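Lowther Crisper Bin, 35 Days In

I bought the Lowther crisper bin because I was throwing out fruit. A lot of fruit! We get a box from Banville every other week and half the citrus used to go soft before anyone got to it (the lemons were the worst, always one fuzzy one hiding at the bottom). So I went for the larger size with the vented lid and the lift-out tray, and it's been in my fridge for 35 days now.

Good stuff first. The tray is great — it lifts out with one hand, rinses clean in the sink and goes back in without that fiddly jiggling my old Fosorier bin needed. The vent slider has 4 settings and I only ever use two of them, closed for lettuce and wide open for everything else. Celery stayed crunchy for ages. Berries did better too, though I still wouldn't push them past the weekend.

Now the grumbles. The lid is stiff, and my sister-in-law Ngân Lâm gave up and asked me to open it for her. It's also deeper than the product page made me think, so measure your shelf! Mine sticks out just enough to bump the milk in the door.

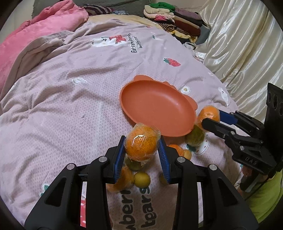
Lemons and limes go straight into the tray loose, and I've had no fuzzy ones so far. I'm less sure about the bigger citrus. An orange in clear plastic film, with the loose bits sticking out at both sides, takes up more room than a bare one, and the film snags on the tray slots when I pull it out. I've started unwrapping mine and they seem fine. Four stars from me, and I'd buy the smaller one next time.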